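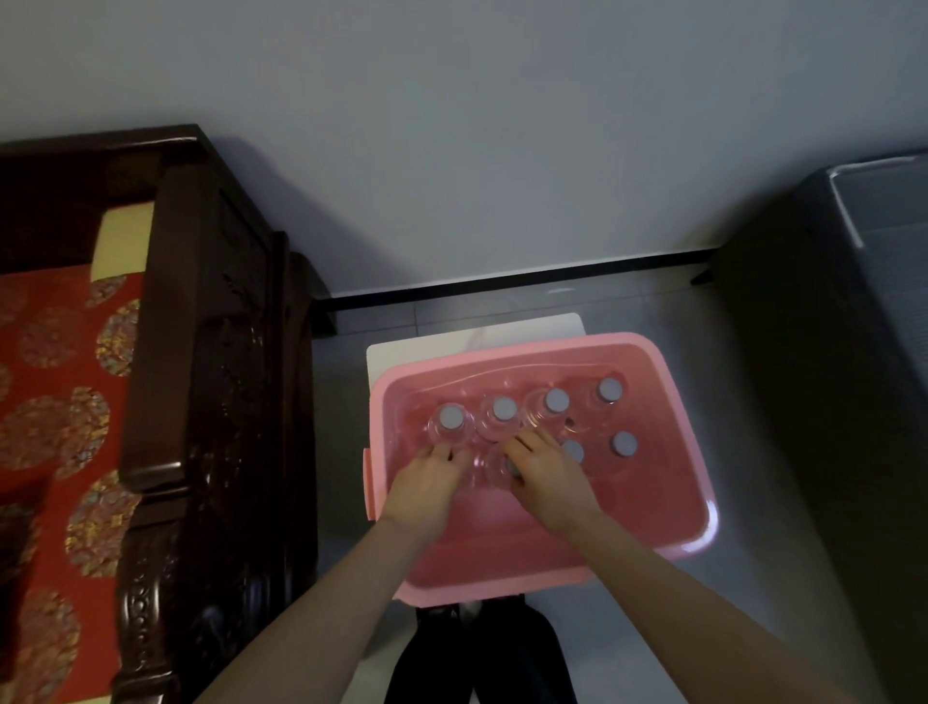 Housekeeping and Room Service, Unit 6
Drinks, soft furnishings and the sitting room
Handout to go with the lecture. Instructor: Gisela Meinecke

Read before class: the Pollel manual, chapter on guest rooms. Read it with a pencil. I use it because there is not much else in print, and I disagree with a fair share of it.

1. What the manual claims

The Pollel chapter says that a sitting room with floor-level or low seating can be stocked with drinking water in "one smooth circuit." You bring in the bottles, you set them out, you leave. It gives a time saving of 27 percent over going back and forth to the pantry. Over what distance? With how many bottles? Done by whom? The chapter has a diagram with arrows and no answer to any of this. Banafsheh Rahimi wrote to the publisher in October to ask where the number came from and got a catalog back.

I am not saying the circuit is slower. I am saying we don't know, and you should not repeat the figure in your coursework as if we did.

What I will accept from the chapter:

Carry bottles in something with sides. A basin will do, and so will a crate. An open tray will not, whatever the drawing on the facing page suggests.

Stand them upright and close together. A bottle with room to lean will lean.

Put the basin down before you start taking things out. Students try to hold it on one hip and unload with the free hand. Please don't.

2. Full bottles and good fabric

Old-style daybeds and carved benches are hard on the person who has to work around them. The seat is low, the cushions are loose, and the wooden rail is at shin height. You end up bent over with something heavy in each hand.

The manual recommends one bottle per hand "for balance." Maybe. Two full bottles do feel more even than one, but you then have no hand left for a cushion that starts to slide. Zoi Panagiotou teaches it the other way, one bottle at a time with the second hand free, and her students don't seem to take any longer. Try both in the practical and write down which you prefer and on what kind of seat.

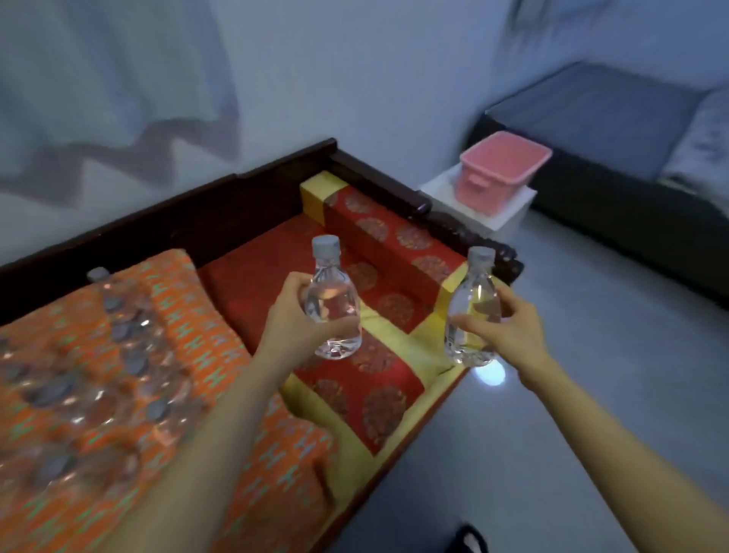

Fig. 2. One bottle in each hand at the daybed. Wrapped pack at left, on the orange cushion.

Shrink-wrapped packs get a paragraph of their own in the manual, which tells you never to rest one on upholstery. I think "never" is too strong. For a minute or two, on a firm cushion, with dry wrap, I can't see the harm. Overnight is another matter: you get a dent, and if the wrap has picked up grit from the delivery floor you may get worse than a dent. Check the underside before you put it down anywhere soft.

Printed covers need more care than plain ones. The Firorano cloth guide says any damp mark on a patterned red "will dry out invisibly." I have seen it dry out visibly. Wipe the bottle first.

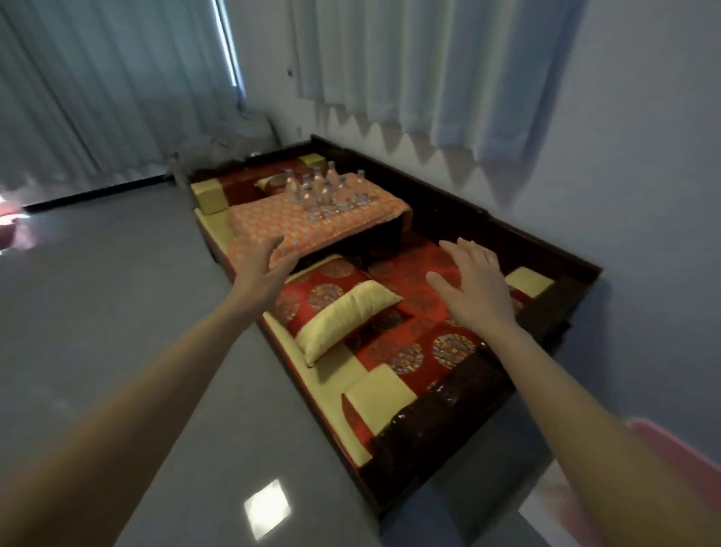 3. THE LOW TABLE

A low table set across a platform divides the seating in two, so decide early which side you are working from. Reaching over the bolster to get at the far rows is how things get knocked over.

On grouping. Pollel wants bottles "evenly distributed across the full surface." I find this fussy, and it leaves no room for glasses or a plate. A cluster in rows toward the back of the table looks perfectly good and keeps the front half clear. Aldana Ojeda disagrees with me here and will make the case for even spacing next week — hear her out, she has laid more tables than I have.

On the cloth. Smooth it before anything stands on it. If it needs straightening afterward, clear the table and start over; tugging at a loaded cloth saves nothing. Let the front edge hang, but keep it from trailing onto the seat.

On cushions. Square ones flat, bolster where a guest's arm would want it. The manual's rule that bolsters must lie parallel to the wall is taste dressed up as procedure. An angled bolster is fine if it was put there on purpose.

For the practical

Bring an apron and shoes you can bend in. You will work in pairs and swap after the first table. Written notes are due December 16, 2021, no more than 1000 words. Late notes go to Viola Parisi in the office, and she will want a reason.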